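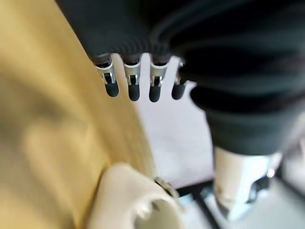

Notebook 2, p. 96

8 June 2023

Slipper day again. The Trollby task list says "put slippers on the rack, toes to the back," which sounds like five seconds of work until you try it through somebody else's fingers. I took the first teleop shift and my wrist is already complaining.

Before starting I redid the glove calibration, as the old one from May had drifted and the index finger was closing a hair before the rest. Took longer than I wanted (the Verkent software lost the left glove and I had to restart it), but it's so much nicer now! When I relax my hand, the fingers relax. When I think about scratching my nose, well, don't think about scratching your nose.

Sleeve note: keep the fabric pulled back at the cuff. If it bunches forward the wrist camera gets a big black blob over a chunk of its view, and the fingertips are the one thing I want it to see.

What I'm trying for the grasp:

1. Come in from above, fingers pointing down, and stop. Really stop — a beat with no motion makes the segment boundaries easy to find later.
2. Fingertips into the opening of the slide. Don't pinch the strap from outside, it rolls.
3. Lift only as far as the shelf needs.
4. Set it down, open the hand first, then back off. I keep doing both together and dragging the slipper with me.
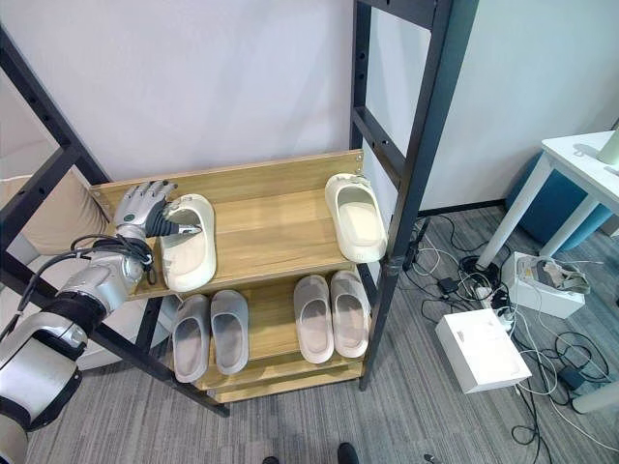 Upper shelf

White slides go up here, and this is the shelf I like. Plenty of space above it, so the hand can come over the top and I can nudge a crooked one straight with the tips. The lower shelf is a pain. The forearm wants to go exactly where the upper boards are, and I end up leaning sideways like I'm parking a truck.

Also, the episode count in the log stands at 1561 for the whole Omine set, but 615 of those were made with the old glove mapping. I'd like to keep them apart in training, at least for a first run. Mixed together I suspect we teach it two different ideas of what "closed" means.

Started doing deliberate bad approaches too, a bit too far left or too high, and then correcting before the grasp. The policy needs to see how to get out of trouble, and my clean demos don't show it any. I'm tagging these "recover" in the notes field. Please use the same word, lowercase, so the search works!
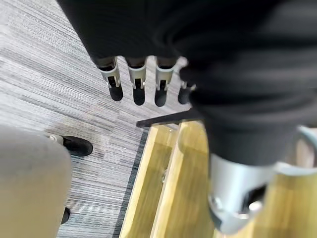
Wrist view, fingers over the carpet, nothing in the hand.

I want to try a shorter pause up there, because half of one is probably plenty and the files are getting fat.

Last thing was the soft package. Very different feel from slippers: you can't tell from the finger positions how hard you're squeezing, and the Voß glove gives me no force back, so I go by how much the plastic wrinkles. It also blocks most of the head camera once it's up, and the slippers behind it come and go. Might be fine with the wrist views included. Might be a mess.
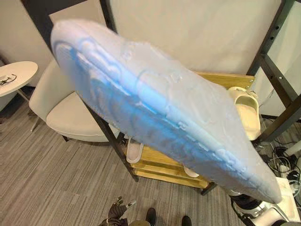

Omine's night shift wrote back under my package note that going slower won't help much, and that they'd sooner carry it lower so the head camera can see over the top edge. Fair point. I'll do the next batch both ways, same start position, and put the carry height in the notes field.

Still to do: charge both gloves, re-export the "recover" episodes, and ask Verkent about that left glove dropping out.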